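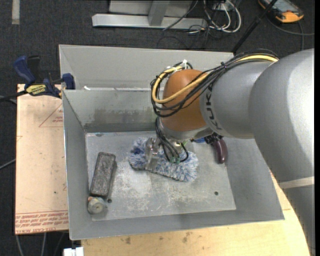 Six Nights in the Bamboo Theatre

I'd been in Hong Kong for two days when the woman at my guesthouse asked if I liked loud music. I said it depended on the music. She laughed, wrote the name of a ferry pier on the back of a receipt and told me to go hungry.

I should say that I went to Hong Kong to eat. My plan, such as it was, involved roast goose, milk tea, a couple of hikes and then home to Plunton, where my neighbour was minding the dog. Opera wasn't on the list. I had seen opera exactly once before, in Sydney, in a borrowed jacket, and I slept through most of the second act (it was warm in there and I'd had the pasta). But it was April, the rain had cleared for the first time since I landed, and a ferry ride sounded nice whatever was at the other end of it.

At the other end of it was a building that hadn't existed a fortnight earlier. You come round the headland and there's the village, a strip of seafood restaurants and a little temple with a green roof, and then this enormous barn of bamboo poles and tin sheeting standing right on the edge of the water. Half of it was on stilts over the rocks. The front was covered in painted panels, red and pink and gold, with characters as tall as I am. I stood on the pier looking at it until a man with a trolley full of soft drinks asked me very politely to move.

The opera is put on for the temple goddess on her birthday. She's the real audience, and the rest of us are welcome to sit behind her, so to speak. The theatre faces the temple so that she can see the stage. If the temple is in an awkward spot then a smaller shrine gets built opposite the stage and she is carried over to it, with drums, and she stays there until the run is finished. All this was explained to me by Ho-yin Shih, who was sitting on an upturned crate eating fish balls off a skewer and who, I found out later that evening, was playing the general.

He had half his makeup on. White base, pink around the eyes, nothing yet on the mouth so that he could eat. I must have been staring because he offered me a fish ball.

I'm going to try to describe the first night and I'm going to do it badly. The percussion hits you first. There's a gong, several gongs, cymbals, a wood block that sounds like someone cracking walnuts next to your ear, and all of it is on before anybody has come out. Then a curtain is whipped aside and out comes a person with four flags strapped to their back and two pheasant feathers growing out of their headdress, longer than my arms, and they walk in a circle. The walk alone! The boots have thick white soles and the feet come up and hang there a moment and go down flat. The circle meant that the character had travelled a very long way. I didn't know that then, I just thought it was a terrific walk.

And meanwhile the audience is talking. That was the bit I loved straight away. The women in front of me had brought cushions and oranges and a thermos, and they chatted right through the exposition, then all went silent together when the leading lady began her big number, then picked up where they'd left off. Children ran up and down the aisles. A man behind me answered his phone and had what sounded like a fairly detailed discussion about a boiler. After the Sydney business with the jacket I felt that I'd finally found my sort of opera.

The play that night went until past eleven and I missed the last ferry. So did plenty of other people, it seems to be expected. I ended up on a fold-out bed at a place called Tandstead, a hostel up the hill behind the school, run by a Hungarian named Miklós Csonka who came to the island to go rock climbing and married into a family of dried-fish merchants. He charged me for the bed and gave me a beer for nothing. "You'll be back tomorrow," he said. I told him I had a booking for goose in the city. He put my name down for the week.

I did cancel the goose.

So here is how a day goes when you've accidentally moved to an opera festival. In the morning nothing happens. The theatre is open on the sides and you can wander in, and there'll be somebody sweeping up peanut shells, and a couple of musicians asleep across the seats. The sea slops about underneath. I took to having breakfast at Esfahani, the tea house by the pier, where they do a thick toast with condensed milk that I've been trying and failing to make at home, and then walking over with a second cup to see who was about.

That was how I met Siu-ming Tu. He's 81 and he has been putting up bamboo theatres since he was a teenager. He had come to look at a corner he wasn't happy with. The whole thing goes up without nails or bolts, only poles lashed to other poles. It used to be strips of bamboo skin for the tying, he told me, and these days it's mostly black nylon. There are no drawings to speak of. The boss looks at the ground, and where the shore drops away they use longer poles, and where there's a boulder they go around it. I asked him how he knew it would hold with a full house in it. He took hold of the nearest upright and gave it a good hard shake, and the whole row of seats squeaked. He seemed pleased by this. Bamboo should complain a little, he said, or at any rate that's how his granddaughter put it for me in English, and she was trying not to laugh while she did.

I asked whether he stayed for the shows. He said he preferred football.

Afternoons were for makeup. Backstage is a long corridor behind the painted cloth, with costume trunks down both sides, and the trunks are the dressing tables and the wardrobes and the beds. Every performer gets a patch. Everything travels in those trunks and gets set out the same way in each village, so that you can reach for your brush without looking. There's a shrine back there as well, to the troupe's own patron gods, with incense and oranges and a roast piglet on the opening day, and you don't go past it without a nod. Ka-ming Ng, who plays the young scholar (she's a woman in her fifties, and she's the most convincing lovesick boy I've ever seen), let me sit on the end of her trunk and watch provided I held the hairpins.

It takes her 2 hours. The base goes on with fingers, the red around the eyes is patted up towards the temples, and then comes a cloth band tied so tightly that it lifts the corners of her eyes and gives her, she says, a headache by the second act every single night. She told me the sleeves were the hardest thing to learn. The long white cuffs are called water sleeves, and they should fall open and fold back over the wrist in one flick. I had a go. I hit myself in the ear, and one of the gong players came all the way down the corridor to ask if I'd do it again.

By the third night I'd worked out some of the code. A tasselled whip means a horse. Walk around a table and you've crossed a mountain range, stand on it and you're at the top. An oar is a boat, and two people bobbing up and down at opposite times are both in it. None of this needs explaining to anyone else in the audience, but the surtitles helped me, when they worked. They were run off a Skurnex projector on a plank, by a university student called Tsz-kin Ho who had volunteered his English and was translating a good deal of it as he went. On the fourth night the singing got ahead of him and the screen just said "He is still sad" for several minutes. It was accurate.

I asked Tsz-kin if people his age came. Some do, he said. His friends came on the last night for the snacks. The snacks are worth coming for, I should add. There's a lane of stalls leading to the theatre, with grilled squid, egg waffles, stinky tofu you can smell from the water, and a sugar man who pulls hot candy into dragons. I spent more on that lane than I did on my bed. If somebody's friends turn up for squid and stay for the swordfight, I'd call that a pretty good evening.

The last night is the one to see if you can only get to one. The theatre was sold right out and then people stood along the sides and down the steps and on the rocks. Ho-yin's general got his big scene at last, the one where he learns that his brother has betrayed him, and he does it nearly all with the feathers, bending one down in each hand and biting the tips and shivering so that the whole length of them trembles. The oranges ladies had stopped talking. I had no subtitle (the projector had overheated) and I cried anyway, and one of them passed me a tissue over her shoulder without turning around.

And then it was done, and people were stacking the chairs before I'd found my bag. When I came down for the ferry next morning the tin was already coming off the roof. Siu-ming's crew were up in the rafters, no shoes, cutting ties and passing poles down hand to hand, calling out to each other. Those poles were going on a barge to the next village, where they'd be up again within the month.

If you're thinking of going, the festivals follow the lunar calendar, so the dates shift every year and you'll need to check close to the time. Many performances are free or have a block of free seats at the back and sides. The reserved ones at the front go to villagers and sponsors, and if you sit in one, someone's auntie will move you along. Bring a cushion. Bring a fan too, even in April, and small change for the stalls. Tandstead has 30 beds and they fill up early in festival week, so write to Miklós well ahead, or else be ready to run for the late boat. Earplugs are a matter of taste. I sat near the cymbals on the second night and could have used them.

My neighbour says the dog barely noticed I was gone. I've got 4,000 photos on my phone, most of them of feathers, and a pair of water sleeves that Ka-ming was throwing out because of a tear in the cuff. I practise in the kitchen. I've stopped hitting my ear, though the lampshade's had to go.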